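Okay, it's the end of July and I promised I'd write something about the Metham Bursary while it's fresh, so this may run to a few posts. Bear with me, I've had a lot of iced tea and I'm feeling fond of everybody.

If you're new here: I read applications for a small bursary that sends students from Metham and Pickering on to college or trade school. It began in Ruth Treloar's dining room with two envelopes and a borrowed typewriter, and Ruth still reads every single essay herself, with a pencil behind each ear.

We had 403 applications this year. 403! I remember when we could fit the whole pile in a shoebox. We award six. I won't pretend that gets any easier, and I still think about a young man from two years back who wrote about fixing his grandmother's porch steps and didn't make the final list (he's doing fine, he wrote to tell me so, bless him).

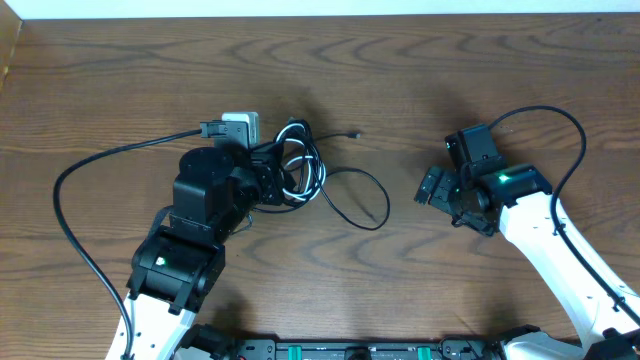

Photo: Metham Bursary

So, the news. One of our six is Zodwa Kekana, who just graduated from Pickering High, and I am so pleased I could knock on doors. Zodwa started a Saturday homework table at the Dirow Street library when she was a sophomore, mostly for kids whose parents work weekends, and she kept it going right through her senior year.

Her essay hardly talked about herself at all. It was about a fourth grader who hated fractions and would only do them if the problems were about horses. So Zodwa wrote her a whole packet of horse fractions -- bales of hay, lengths of fence, how much of a carrot each pony gets. I read it on the bus and missed my stop by a good way.

I called her in May to tell her. There was a long quiet on the line and then she asked if she could put me on speaker so her mother could hear it too. Then her mother asked me to say it again, slower. I'd have said it all afternoon if they'd wanted.

Each award is $1,160, paid straight to the student and not to the school. Ruth was firm on that from the very start. She says a bus pass and a decent winter coat are school supplies as much as any textbook, and I've come around to her way of thinking (I used to argue for the textbooks, and I was wrong). 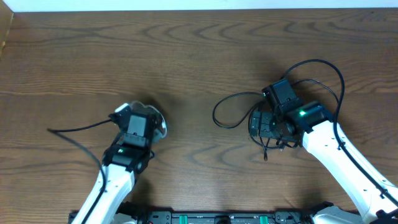
Two arms, one tabletop.

Zodwa is off to Tristenstead College this fall to study elementary education. She's already found out there's a school within walking distance of her dorm and she's written to ask if they could use a hand on Saturdays. Of course she has.

The homework table carries on, by the way. Two of the juniors are taking it over, and they'd be glad of graph paper, pencils, and anyone patient who remembers long division. You can leave things at the front desk at Dirow Street, just write "Saturday table" on the bag.

Next year's forms go up on our page after Labor Day. If you know a kid who's always helping somebody and never thinks to mention it, please nudge them. And if they tell you they don't have anything to write about -- ask them what they did last Saturday, and tell them to start there.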